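# Chapter 3: Who Gets to Wait at Home?

Picture two people arrested in the town of Ternitz on the same night, on the same charge. One pays bail and is back at work by morning. The other can't, and sits in the county jail for 38 days before seeing a judge. Neither has been convicted of anything! That gap is what this chapter is all about, and it's one of the liveliest questions in criminal justice today.

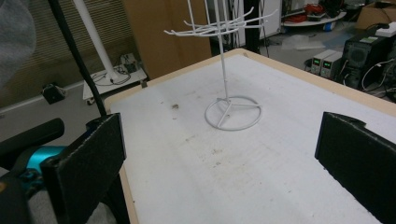
A student in an earlier class objected that bail is only a promise to come back, and that a promise with no money behind it is easy to break. Keep that objection close as you read, because it's a strong one and we'll return to it in section 3.4.

First, some numbers. When Floltside reviewed its jail in August, 173 people were being held before trial, many of them on bail of $2,000 or less. Think about what a few weeks away can do to a job, a lease, or a family.

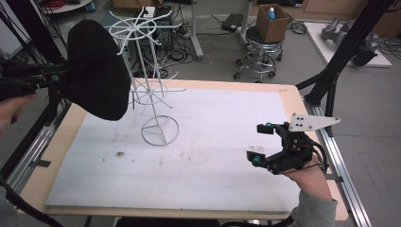 Then there's the question of safety. Judges have to guess who might flee and who might hurt someone, often in a hearing that lasts 3 minutes. How would you decide? Jot down your answer now (really, do it!) and compare it with what the Mostine court tried in section 3.2.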